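Pistham, 29 March 2021

Coats wanted: Pistham's winter wardrobe swap returns this October

The Pistham Coat Swap is coming back, and this time it has a proper home! Over 700 coats, jackets and jumpers changed hands at the last swap, and the organisers are hoping for even more when the doors of the old Sokol hall open in October.

The idea is simple. Clear out the wardrobe, heap everything on the bed and pick out whatever hasn't been worn for a winter or two. Bring up to three pieces to the hall and go home with the same number. Children's coats are free to anyone who needs one, swap or no swap.

"People always start with the thin stuff, and I wish they'd start with the heavy coats," said Elsa Magnusson, who runs the swap with Ifeoma Jibrin. "A good dark coat is the first thing to go, every single time – we could fill a whole rail with them and still run out by lunch."
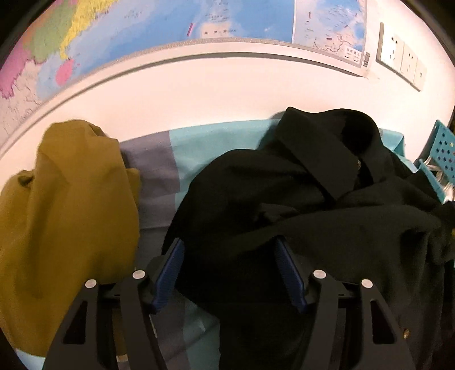 Bright colours are very welcome too. Mustard and rust did wonderfully well last time, especially with teenagers. Missing buttons are no problem, as Miroslava Doležal will be back at the mending table with her button tins, but please check the pockets and wash what can be washed.

Clothes can be dropped off at the hall from the start of October. Bags and hangers are also needed.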